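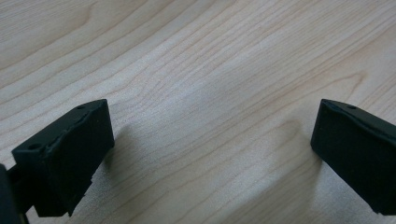 Leave the Lallcombe Fair Alone

Quick one before I have to be at work. The schedule for this year's Lallcombe Harvest Fair went up last night and the soapbox race is down to one hour. One hour! It used to be the whole afternoon. In its place we get a "festival experience zone," whatever that is, sponsored by Ilteck, with a wristband.

I've got opinions. Sorry in advance.

First, some background for people who moved here lately. The fair is in November, which visitors always think is a mistake. Too cold, half the leaves are gone, somebody's kid is always crying over a dropped cider donut. But November is when the farm people have time. In September they're flat out. So it's cold, you wear the ugly coat, and you stand on Benedetti Hill with 3000 other people and watch homemade carts come down a road that's too steep for them. Best day of the year. I've missed it twice in my adult life and both times I was in the hospital (once for me, once for my sister's baby).

Now the wristband. It's 16 dollars. The fair itself is still free to walk into, and the organizers keep repeating that like it settles things. But look at the map. The hay maze is inside the wristband area. So is the fiddle stage. So is the pie table, and I don't mean buying pie, I mean looking at the pie entries before the judging. You will need a wristband to look at a pie.

A family of 5 is 80 dollars before anyone eats. I know what 80 dollars is to people on my street. They'll come anyway the first year because they always come, and they'll walk around the outside of the fence, and the second year they'll find something else to do. Thats how you lose a fair. Slowly and from the cheap end.

I've heard the other side. Comfort Appiah, who has run the schedule for longer than I've been paying attention, was nice enough to talk to me on the phone for most of her lunch. Insurance went up. Portable toilets went up. The tent company went up and also wants the deposit in spring now. She told me, "I can love the old fair all I want, I still have to pay for the tents." Fair enough. I believe her. I don't think anyone is getting rich off this and I don't like the comments I've seen online saying so. Knock it off, people.

But.

There's a difference between needing money and needing it this way. Charge for parking. Nobody likes paying for parking but everybody understands it, and the out of town cars are most of the lot by noon. Charge the food trucks more. Some of those trucks had a line clear past the fire station last year and pay the same flat fee as the lady with the beeswax candles. Pass a bucket at the bottom of the hill! I'd put a twenty in a bucket and feel great about it. I'd put the same twenty down on a wristband and feel robbed. Same money, I know. I never claimed to be reasonable.

And the race. I want to go back to the race because it's the part that really got me.

Last year there were so many carts they ran until it was nearly dark. A bathtub. A giant boot. Three guys from the feed store in a thing that was supposed to be a trout and steered like one. The Zistano kids from up the valley, with a cart their grandmother welded, who lost every single heat and got the biggest cheer on the hill. My neighbor spent two months in his garage and went into the straw bales before the first curve and he still talks about it. He's going again. Or he was, until he saw that entries are now capped and you have to apply with a drawing and a "theme statement."

A theme statement. For a cart.

The reason given is that the race "creates long gaps in programming." Well, yes. It does. It takes ages to drag the carts back up the hill behind a tractor, and while that's happening you stand there and talk to whoever's next to you. I've had whole conversations in those gaps with people I see every week at the store and never say more than hi to. Found out about a roofing guy that way, a good one. Found out about a funeral that way too. If you look at the afternoon from above with a stopwatch I guess it's mostly nothing going on. From the hill it's the fair.

I think what happened is that somebody went to one of those big festivals, the slick kind with an app, and came home embarrassed. I've been to those too. They're fun! The sound is good, the signs are nice, you can find a bathroom. I also couldn't tell you a month later which one I'd been to. Lallcombe can't beat them at that and shouldn't try. We have a bad sound system and a steep hill. Use the hill.

Also while I'm complaining, bring back the hand-lettered class ribbons for the vegetables. The printed ones look like they came off a car lot. This has nothing to do with the rest but I'm already typing.

To be fair there's stuff on the new schedule I like. Moving the animal barns closer to the road is smart, the older folks had a terrible walk before. The quiet hour in the morning for kids who can't handle the noise is a great idea and should of been done years ago. The shuttle from the school lot, yes, please, more of that. So I'm not against changing things. I'd just like the changes to be for the people who are already standing there in the ugly coats.

Here's what I'd ask for. Give the race back its afternoon, or at least three hours of it. Drop the theme statement. Put the pies and the fiddle stage outside the fence, keep the wristband for whatever Ilteck is bringing, and see who buys one. If it sells, fine, I was wrong and I'll say so right here. There's a sheet at the hardware store counter you can sign if you agree, it had 315 names on it when I stopped in this morning and some of them I could even read. There's also an open meeting at the grange hall before the schedule is final. Go to it. Be polite to Comfort, she's doing this for free.

Gotta run. If anybody has a spare set of wheelbarrow wheels my neighbor is looking, and he says he doesn't care if they match.

Posted 6 September 2024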